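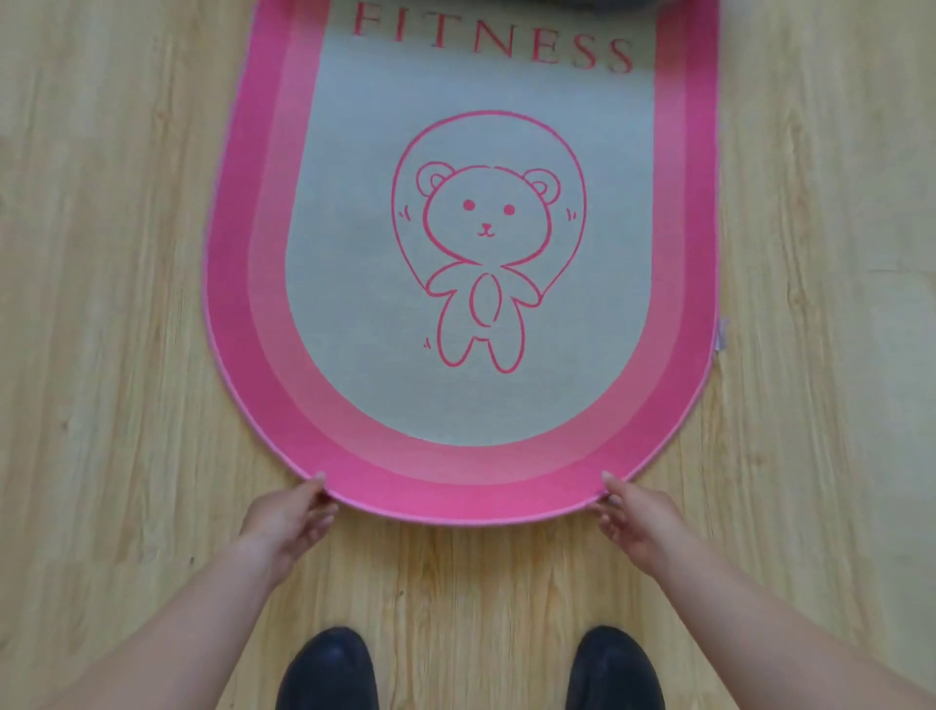
My exercise plan for the winter has always been to buy something and then feel healthier for owning it. This has worked about as well as you'd expect, and when I started writing up the Great Back Room Rearrangement I realized most of it would concern objects I bought in January of one year or another. The mat is the best of them. It's pink, in several shades of pink, and it says FITNESS in capital letters in case I mistake it for a rug, and under that a teddy bear is jumping rope with an expression of total calm. I don't own a jump rope. The bear and I have agreed not to discuss it.

Zinhle Magagula, who has known me since we shared a terrible apartment in Kenddale, came over for coffee and asked which part of the room I worked out in. I pointed. She asked which part I worked in. I pointed at the same part. She drank her coffee in a way I found unnecessary.

So the room had to be sorted out. The mat needs its full length of floor, and I'd like to be able to lie on it with both arms out and not touch office furniture. The desk needs to be near the outlet, on account of the Xaba lamp having a cord designed for a dollhouse. The window side gets the morning sun straight onto any screen you put there. Zodwa Lekota next door suggested I put the desk in the bedroom, and I told her I have to sleep in there with my thoughts already, I'm not adding the inbox.

I drew a plan on the back of an envelope. I even measured, and wrote down the measurements, and then recycled the envelope. The second plan was drawn from memory and had the door opening the wrong way.

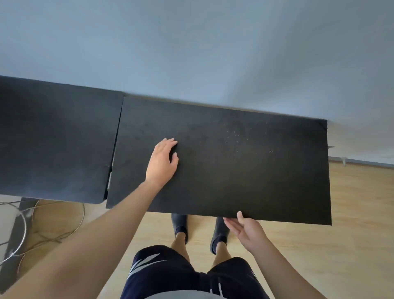

Desktops are heavier than they look in the catalog, and black ones are heavier still, I'm convinced of it. Mine is a Skandix, bought secondhand with the hardware in a sandwich bag. I liked it in the listing for being plain and dark and serious, the desk of somebody who answers letters. Up close, matte black turns out to be the finest surface ever devised for displaying crumbs, lint and every scuff it has ever received. There are white specks and scuffs all across the middle of the big board, and I went at my share of them with a damp cloth, then a dry cloth, then a sleeve. Then there's the matter of getting one black board to sit beside another one. Nearly touching is easy. Nearly touching leaves a thin gap, ideal for pens.

And the cables. I keep a box of them from every device I've owned, including a Zorinell printer that went to the dump two moves ago, and still the ones in use manage to lie on the floor in loops like something sleeping. I have bought clips for them. The clips are in the box with the other cables.

What I've settled on for now is desk against the wall, mat on the open floor, and a chair that has to be rolled into the hallway whenever I feel athletic. It's tight. If I do a proper side stretch I can reach the stapler. I've also moved the bookcase out, which means the bookcase is now in the living room, facing the other bookcase, and that's a whole separate post.

Zinhle wants to see it when it's finished. I told her to give me another week, and to bring a jump rope if she has a spare.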